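Management at Medodell wants us excited about the robot, and on Saturday I gave it my best effort. I sell sofas on the Zoststead floor. I also straighten, wipe and refill, which takes up more of the day than selling does and appears nowhere in my job title.
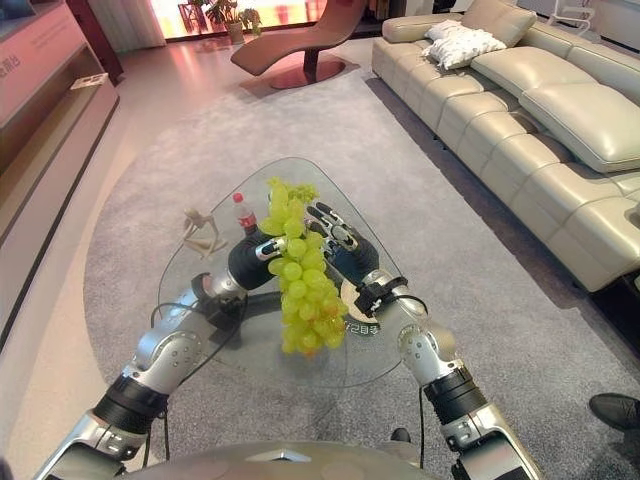
My job title is the part I worry about. The memo from Illau runs 10 pages and promises to free us for "higher conversations." I have had 2 of those in my career, both about recliners. Most of my talk with customers starts when I'm fussing with something nearby and they feel safe asking a price. Give the fussing to a machine that needs both hands for a bunch of grapes, and I'm left standing there like a man about to close.

Fontes, the other store, has already cut the morning setup shift. The people on it were offered retraining in supervision, meaning they watch.

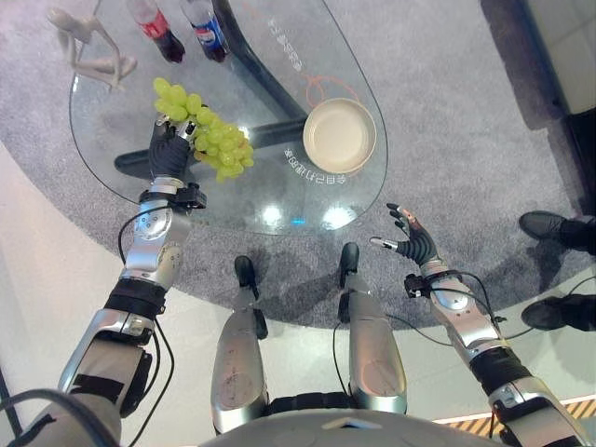
One hand on the grapes, the bowl still empty.

I can supervise. I would like it paid at the rate of the 217 dollars a week the setup crew lost, and I'd like a chair. We stock 971 of them.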